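手工印刷 > 桌面圆盘机 > Vakidora 使用手册（用户自编版） > 第三章 安家、上墨、打第一张样

第三章 安家、上墨、打第一张样

拆箱和清点零件在第二章讲完了，这会儿你的 Vakidora 应该已经光溜溜地站在地上，手柄还没装，油墨盘用棉纸裹着。我自己就是卡在这一步卡了整整一个周末，原厂那本说明书把这部分写成了半页纸，图还特别小，所以我这一章写得啰嗦，您多担待！

3.1 给机器找个地方

1. 先挑桌子。桌子要沉，要稳，桌面能承得住你整个人趴上去推两下。我一开始放在折叠桌上，摇一下手柄桌腿就往外撇，后来换了一张旧的实木书桌，世界安静了。

2. 机器底座靠着桌子前沿摆，手柄那一侧悬空，留出往下压的行程。先别上螺丝，空摇几下，看看手会不会磕到桌沿。

3. 四个底座孔里穿螺栓，垫片在下面，对角轮流拧。拧到七八分，再空摇几下，再拧紧。

4. 左手边留一块放白纸的地方，右手边留一块放印好的。左撇子反过来。

5. 把灯挪到你左前方。我用的是一盏夹子灯，暖光看墨色会骗人，换成白光以后返工少了好多。

注意：圆盘机合上的时候，压盘和版床之间夹手是真夹，我左手食指的指甲盖可以作证。送纸的手没有完全离开之前，另一只手不要压手柄。家里有小朋友的，用完把手柄卸下来收进抽屉。

3.2 铺台面、摆托盘

这一节原厂完全没写，可我觉得比调压还要紧。印刷的时候两只手总有一只是脏的，台面上如果乱，干净的那只很快也脏了（然后是纸，然后是门把手，然后是猫）。

1. 在机器旁边的桌面上铺一张长纸垫。不用讲究，包装用的那种棕色纸就挺好，长度最好够放下托盘以后还有富余。

2. 纸垫四角用美纹胶带粘住。别用透明胶，撕的时候会连着漆一起下来。

3. 放一只浅托盘，带边沿的，塑料的就行。我习惯竖着放，短边冲着自己，这样伸手的距离短。

4. 托盘里放什么，你定个规矩，之后就别改。我的规矩是：托盘里只放小件，衬块、版锁、测规、小刮刀，都在里面；油墨罐和抹布一律待在托盘外面。

5. 开工前先把托盘腾空，擦一遍，再按顺序往里放。

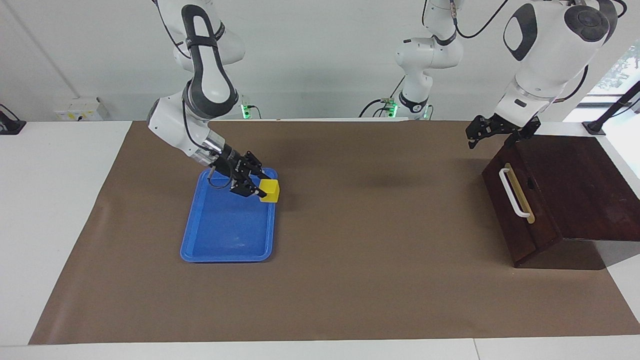
图 3-2　蓝色浅托盘竖放在棕色纸垫上，黄色小方块位于托盘右上角的边沿上方。

托盘用久了底面会花，会有擦不掉的印子，不影响用，别为这个去买新的。颜色倒是值得想一想，我建议挑一个跟你的小零件反差大的颜色，找东西快。我第一只托盘是灰的，版锁也是灰的，每次找版锁都像在玩“大家来找茬”。

提示：纸垫脏了就整张换，别翻面。翻过一次，背面的墨蹭了一桌子，从此长记性。

3.3 锁版

1. 把版框平放在一块平整的石板或者厚玻璃上。玻璃的边要磨过，没磨的话拿 600 目砂纸沾水自己走一圈，戴手套。

2. 版放在中间偏下的位置，四周先塞大衬块，再塞小衬块，像拼积木那样，长边对长边。

3. 版锁只放在右边和上边，两个方向各一个就够。

4. 先用手指把版锁旋到不晃，再上钥匙。每边拧一点，换另一边，再换回来。一口气把一边拧死的话，版会拱起来，你以为锁紧了，一提起来哗啦全掉在脚面上。

5. 提版测试：版框一角下面垫一枚硬币，拿手指轻轻按每一块，有松动的就拆掉重来。

6. 版框装进机器，上面的卡扣要听到“咔”的一声。我那台的卡扣有点钝，声音闷闷的，要用拇指再顶一下。

如果你用的是树脂版而不是金属活字，底座的高度要另外垫。垫纸一张一张加，加完一张就打一张样看看，心急的话很容易加过头。

3.4 上墨

我一直用 Initz 的油性黑，罐子小，盖子紧，干得慢，很适合手忙脚乱的新手。别的牌子当然也行，水性的我没怎么用过，这里就不乱讲了。

1. 用小刮刀挑一点墨，大概一粒黄豆。你会觉得太少，没关系，就这么多。

2. 墨在油墨盘上点成几个小点，分散开。

3. 把版框先拿下来（很多人忘了这一步！），装好墨辊，空摇手柄，让墨辊把墨匀开。

4. 听声音。匀好的墨会发出细细的“嘶嘶”声，像远处在煎鸡蛋。声音很响很黏，就是墨多了，拿一张废报纸贴在油墨盘上吸掉一层。

5. 再摇，直到盘面是一层缎子一样的光，没有橘皮纹。

6. 版框装回去，摇一次，让墨辊从版上走一遍，停下来，凑近看看字肩上有没有沾墨。字肩沾墨说明墨辊太低，回去看第二章讲墨辊轨道的那一节，用胶带把轨道垫高一层再试。

注意：墨辊用完不要靠在任何东西上，横着架起来。靠扁一块就永远是扁的，我赔进去一根。

3.5 垫压盘、装定位针

1. 压盘上先绷一张油纸，上下两根压条夹住，绷到手指弹上去有鼓声。

2. 油纸下面垫一张厚卡，再垫两张普通书写纸。这是我的起点，你的机器可能不同。

3. 不放纸，轻轻合一次，在油纸上直接印出图案。别慌，这一下是故意的，后面拿它来定位。

4. 量好你要的边距，在油纸上用铅笔画出纸的下边和左边。

5. 下边装两枚定位针，左边装一枚。针脚穿过油纸再穿回来，露在上面的舌头要压住纸边，又不能伸进版的范围里。印版磕到定位针是会留坑的，磕一次心疼一年。

6. 用滑石粉把油纸上的图案拍干，不然头几张背面都是花的。

7. 手慢慢合一次，从侧面看，确认定位针和版之间隔着空隙。我给自己留 2 毫米，少于这个数我就挪针。

3.6 打第一张样

纸我推荐先从薄一点的试起，200 克的 Delorme 棉纸最好伺候，吃墨匀，压痕也看得见。那种厚厚的、凹得能放硬币的效果咱们先放一放，小圆盘机硬压厚纸，手柄受罪，轴也受罪。

1. 纸放在定位针上，下边先靠实，再往左推。

2. 手拿开。再说一遍，手拿开。

3. 压手柄，到底的时候稍微停一停，再抬起来。节奏比力气管用。

4. 取出来，正面看墨，翻过来摸压痕，再斜着对光看四个角是不是一样深。

5. 哪个角浅，就在油纸下面对应的位置补一小块薄纸，撕出毛边再贴，别用剪刀剪出硬边，硬边会印出来。

6. 哪个角深，去调压盘背后的螺丝，一次转一点点，对角的那颗也要跟着动。

7. 每次只改一个地方，改完在样张上用铅笔写清楚改了什么。我有一大叠这样的样张，字迹越到后面越潦草，可真遇到问题，翻出来一比就知道从哪一步开始歪的。

常见的毛病，我碰到过的写在这里：

字糊成一团：墨太多，或者垫得太厚。先吸墨，再减纸。

字中间发白：墨没匀开，或者版面脏。棉签沾一点 Leltov 清洗液擦一下版，晾干再印。

同一张纸上出现重影：纸在合上的瞬间滑了。看看定位针的舌头是不是翘着，油纸是不是松了。

越印越淡：正常，该补墨了。补的时候抹在油墨盘左上方，摇几圈空的再继续。

3.7 收工

1. 先卸版框，再洗墨辊，最后洗油墨盘。

2. 清洗液倒在布上，别直接往机器上倒。窗户打开。

3. 沾了油墨和溶剂的布摊平晾开，不要团成一团扔垃圾桶，团着的油布自己会发热，能烧起来。

4. 托盘里的小件挨个擦干净放回盒子。

5. 轴上点油，每个油孔一滴，空摇几下，溢出来的擦掉。

6. 印满 4000 张，把手柄那根轴拆下来彻底清一次，做法在第五章。我在油墨盘底下贴了张小纸条记数，潦草归潦草，管用。

第四章讲套色，两种颜色怎么对准。那一章我还在改，定位针的部分跟这里有些重复，你先把 3.5 练熟了再往下看。

读者留言

铅字控：
3.4 第 3 步救了我。我之前一直带着版匀墨，难怪字肩全是黑的，还以为是墨辊坏了，差点下单。

半开纸：
请问树脂版底座是买铝的还是木的？我这边木的便宜很多，怕受潮变形。

作者回复 半开纸：
我两种都用过，木的夏天真的会鼓，后来全换铝的了。预算紧的话先买一块小的铝底座，够印名片就行。

晚风印社：
硬币垫版框那个测试，我拿火柴棍也可以，更矮一点，看得更准。另外 3.5 能不能补一张油纸画线的图？文字看了三遍才看懂……

摇柄侠：
照着 3.6 调了一晚上，右下角还是浅，补到第四层纸才平。是不是该去动螺丝了？

作者回复 摇柄侠：
四层有点多了，纸都拆掉，动螺丝，从右下那颗开始，转一点打一张。

联系与勘误：请在本页留言　|　文字可自由转载，请保留出处　|　最后修订：4月11日 星期日　|　返回顶部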